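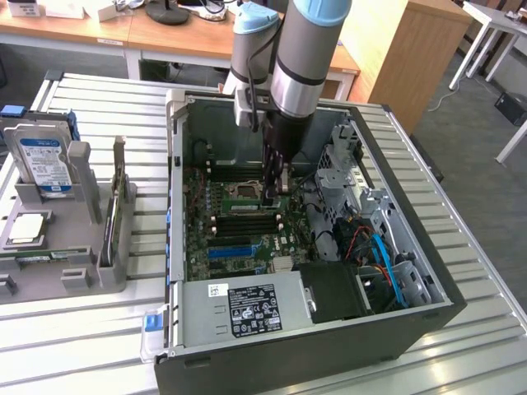 Keeping Old Computers Going: My Term Project Report

I picked this topic because my family throws out a computer every few years and I wanted to know if we really have to. My plan was to ask people at my school what they do with their old desktops, and then work out what keeps them from fixing them.

I handed out 96 surveys and got 70 back, which made me really happy (my teacher had warned me to expect way fewer!). The top answer for why people quit on a computer was "it got slow." Hardly anyone had checked whether more memory or a fresh install would help. I kind of saw that coming – my own dad does the same thing. 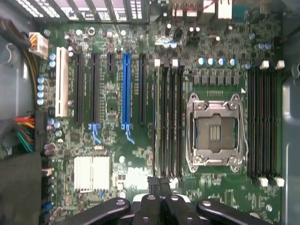 I also called repair shops in Kisetti and over in Plistwood. Out of 13 shops, 11 said they would still work on an old desktop, but a lot of them said customers change their minds once they hear the price for labor. One shop told me they'd rather sell used parts to people who do the work at home.

If I did this again I'd ask how old each computer was. I left that off the survey and it bugged me the whole time I was making my charts.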